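Loss of Arm Torque During Desk Reach Trials: Fault Report
Group members: Samira Obeidat, Debashish Rathnayake, Isla Guthrie
Supervisor: Frøydis Bråten

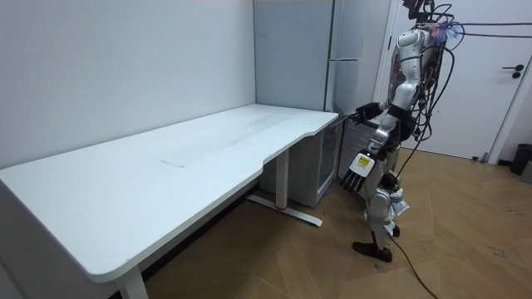 1. Summary

During reach trials with the humanoid, the working arm lost torque and dropped toward the desk. The fault occurred in 6 of 126 trials. Nobody was hurt and the hand was not damaged. We traced the fault to a worn connector in the cable bundle that runs over the shoulders. This report covers the fault, the tests we ran to find it, and the changes made to the procedure.

2. Task

The robot stands at one end of a white desk and reaches over the tabletop with one arm while the other hangs at its side. Each trial has three stages: raise the arm to chest height, extend the hand over the desk, and hold for 12 seconds. The feet stay planted. Motion is commanded from a laptop running the Prolach controller, with a joint log written at 200 Hz.

3. The fault

In each failed trial the elbow and wrist stopped reporting position during the extend stage. The shoulder kept moving to its target. With no torque at the elbow, the forearm fell under its own weight. In the worst case the fingertips struck the tabletop. The controller did not raise an error, as its timeout applied only to a full loss of communication and the shoulder was still answering.

The first two failures were logged as operator error. This was wrong and cost us a week.

4. Tests

Software was checked first. Samira replayed the commands from all failed trials in simulation and found nothing unusual in them. We then swapped the arm's power supply for a spare Volteseo unit. The fault came back the same afternoon.

Debashish compared the joint logs and found that every dropout began with the shoulder near the same angle. With the motors off and the robot supported, we moved the arm by hand through that angle while watching continuity on the data line. The line opened when the bundle was pulled tight over the shoulder. One crimp in the connector had worked loose. The cable had been tied too short when the bundle was last rebuilt in June, and the strain was taken by the connector.

5. Changes

The connector was replaced and the bundle retied with slack at the shoulder. The timeout now applies to each joint separately, and a missing reply from any joint stops the trial and holds the remaining joints in place. The operator keeps the stop button in hand for the whole trial. No one reaches over the desk while the motors are on.

6. Open points

A hold does not help a joint that has already lost power, so the forearm can still fall. Kavitha Poduval has suggested a spring at the elbow to carry part of the load. We have not tested this. The leg cables were tied in the same rebuild and still need to be inspected.

Contact: Robotics Project Office, Brumimwood | Copyright Brumimwood student projects | Back to top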